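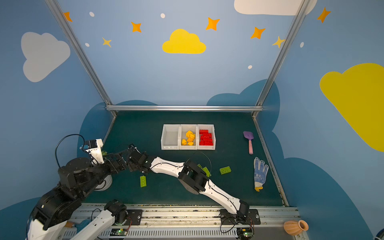 **Ludoteca Firndale · Equipo de Juguetes y Clasificación**

Foro interno > Material > Ladrillos grandes

# Un color por cubeta, ¿sí o no?

**mimbre_9** escribió:

Buenas, voy con prisa. Diciembre de 2019 y seguimos igual con los ladrillos, cada turno guarda a su manera. Lo que propongo: amarillos en la del medio, rojos a la derecha, verdes en la de la izquierda. Los verdes todavía por la mesa, la cubeta suya vacía. Ya sé.

Dudas que tengo:

- los rojos apilados, los amarillos a montón. ¿Unificamos o da igual?
- la pala (hoja morada, mango rosa) y el guante de puntitos, ¿dónde viven? Porque de ladrillos no tienen nada
- la macetita naranja lo mismo

Contestad antes del pedido a Prarketti porfa, que luego faltan cubetas.

---

**tornasol** escribió:

Por color sí. Es lo único que un crío de tres años entiende sin que se lo expliques. Además en Kurnovthorpe lo hacen así desde agosto y recogen en 9 minutos, nosotros ni de broma.

Lo de apilar, no. Se apila bonito el primer día y luego no lo mantiene nadie. Echar y listo.

---

**la_de_las_cajas** escribió:

Pues yo en contra. Por color queda mono pero para construir es un rollo. Quieres una de cuatro tacos y tienes que remover las tres cubetas enteras. Por tamaño se encuentra todo antes: cuadradas en una, largas en otra, raras en la tercera (las que tienen rampa y eso).

Y si apilas los rojos, apilados quiere decir encajados o encima unos de otros?? Porque encajados luego no hay quien los separe con dedos pequeños.

---

**mimbre_9** escribió:

> encajados o encima unos de otros??

Encima, sin apretar, es lo que pido yo. Encajados no por favor.

Lo de por tamaño ya lo probamos con el lote Sakamoto y acabó fatal, ¿no te acuerdas? 275 piezas y la mitad en "raras".

---

**la_de_las_cajas** escribió:

Acabó fatal porque las etiquetas eran de papel y duraron dos tardes. El sistema estaba bien.

---

**pinzadeltendal** escribió:

Perdon que me meta, soy de tardes. A mí lo que me mata no es color ni tamaño, es el final, cuando vuelcan todo. Les dejas tres cubetas preparadas y en un momento hay una roja solita en la de la derecha, las otras dos sin nada y los verdes y amarillos por toda la mesa. Y boca abajo la mayoría, con los tubos para arriba.
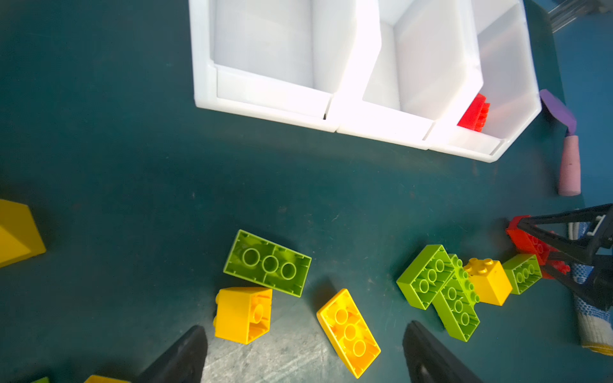

Así que mi propuesta es otra, empezar por los del borde. Primero lo que se puede caer, luego el centro, luego lo que está montado uno encima de otro. Con eso ya ganas un montón de tiempo y te da igual el criterio que uséis.

Y darles la vuelta antes de guardar? Yo no lo haría, pero hay una compañera que sí y tarda el doble.

---

**tornasol** escribió:

Darles la vuelta NO. Es plástico, no se va a ofender.

Lo del borde me parece bien. Añado: un color cada vez. "Ahora solo verdes". Los peques se enganchan muchísimo, lo convierten en carrera, y el que no quería recoger recoge.

---

**la_de_las_cajas** escribió:

Carrera = ladrillos por el aire. Lo digo por experiencia. Yo lo haría tranquilito, sin "a ver quién gana".

Vale, cedo en lo del color para los pequeños. Para el grupo de mayores sigo queriendo por tamaño. Tienen como 100 piezas nada más, se puede probar.

---

**mimbre_9** escribió:

Trato hecho: pequeños color, mayores tamaño. Si en un mes es un lío volvemos atrás.

Falta la pala, el guante y la maceta. ¿Alguien?

---

**regadera_rota** escribió:

Eso es del rincón del huerto!! Llevo semanas buscando la pala. Dejadla con el guante en la cesta verde de la entrada. La maceta también, y de pie si puede ser, que tumbada rueda.

El guante es el blanco de puntos azules con puño amarillo, ¿verdad? Debería haber pareja. Si aparece el otro avisad.

---

**mimbre_9** escribió:

Ese es. Solo tengo uno localizado. Te lo llevo todo a la cesta.

---

**pinzadeltendal** escribió:

Pues yo la pala la dejaría. La usan para empujar ladrillos hacia la cubeta y les hace gracia. Sirve de recogedor.

---

**regadera_rota** escribió:

Ni hablar, para eso pedid un recogedor. La pala es del huerto, luego toca plantar y cavamos con cucharas.

---

**pinzadeltendal** escribió:

Vaaale. Apunto recogedor pequeño para el pedido.

---

**tornasol** escribió:

Una cosa del pedido. Blancas otra vez? Yo las pediría del color de lo que va dentro, amarilla para amarillos etc. Ahora las tres son iguales y si alguien las cambia de sitio se acabó el sistema.

---

**la_de_las_cajas** escribió:

Las de color cuestan más y si un día cambiamos de criterio (que cambiaremos) no valen. Blancas y una pegatina. De las buenas, no papel.

---

**mimbre_9** escribió:

Blancas y pegatina. Resumen rápido que me voy:

1. Pequeños: izquierda verdes, medio amarillos, derecha rojos
2. Mayores: por tamaño, a prueba
3. Se empieza por el borde. No se encajan, no se les da la vuelta
4. Pala, guante y maceta a la cesta del huerto
5. Pedido: cubetas blancas, pegatinas, recogedor

Lo del almacén grande, los 4.000 ladrillos sueltos del sótano, lo dejo para otro hilo pq no tengo fuerzas.

---

**la_de_las_cajas** escribió:

Esos por tamaño.

---

**tornasol** escribió:

Por color!!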